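Pryor Neighborhood Association
Minutes of the Regular Meeting
September 13, 2021

The meeting was called to order by Ehsan Fallahi at 7:04 p.m. in the lower room of the Tineo Street Library. A quorum was present. Sepehr Shirazi took the minutes.

Approval of minutes
The minutes of the previous meeting were approved with one correction. The street named in the paragraph on drainage should read Werotia Avenue, not Werotia Court.

Financial report
The checking account stands at $2,141. Income since the last meeting was $289 from the plant sale. The only bill outstanding is the printing of the summer newsletter. Report accepted as read.

Crosswalk at Tikport Road
Mr. Fallahi reported on his call with the city traffic office. The request for a marked crosswalk at Tikport Road and Werotia Avenue was filed in May and is still under review. The office wants a traffic count taken while school is in session. Residents from the east side of Tikport Road said drivers turning right do not look for people on foot, and that the hedge on the corner lot makes it worse. The owner of the lot was present and agreed to cut the hedge back to waist height before the end of the month.

A motion was made to send a second letter to the city asking for a date for the count. Seconded and passed. Mr. Shirazi will draft the letter and send it around for comments.

There was some discussion of asking for a four-way stop instead. Mr. Fallahi said the two requests would go to different offices and that asking for both at once could slow down the first. It was agreed to wait for the count.

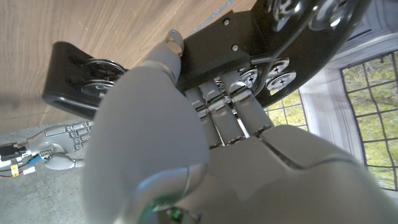

Leaf pickup
The city has changed the schedule for the fall. Streets north of Werotia Avenue will be done first this year, and streets to the south the week after. Leaves should be raked to the edge of the lawn and kept out of the gutter. Bags will not be taken on the same truck. A resident asked if brush could go out with the leaves. It cannot, and a separate pickup has to be requested by phone.

Newsletter
The fall issue will be two pages. Items are due to Mr. Shirazi by the last Friday of the month. Over 500 copies of the summer issue were printed and a box of them was left over, so the order will be cut back. Members who would like theirs by email should write their address on the sign-in sheet.

Little Pryor Park
The drinking fountain is still shut off. The parks department says a part is on order. Two of the swings have been replaced, but the gate on the alley side does not latch and has been tied with rope. Mr. Fallahi will report the gate again.

New business
A resident of Tineo Street asked if the association would support a request for a streetlight near the library's back entrance. Members asked to hear from the library first. Tabled to the next meeting.

The board has 3 seats up for election. Names may be given to any current board member, or from the floor on the night of the vote.

The meeting adjourned at 8:20 p.m.

Respectfully submitted,
Sepehr Shirazi, Secretary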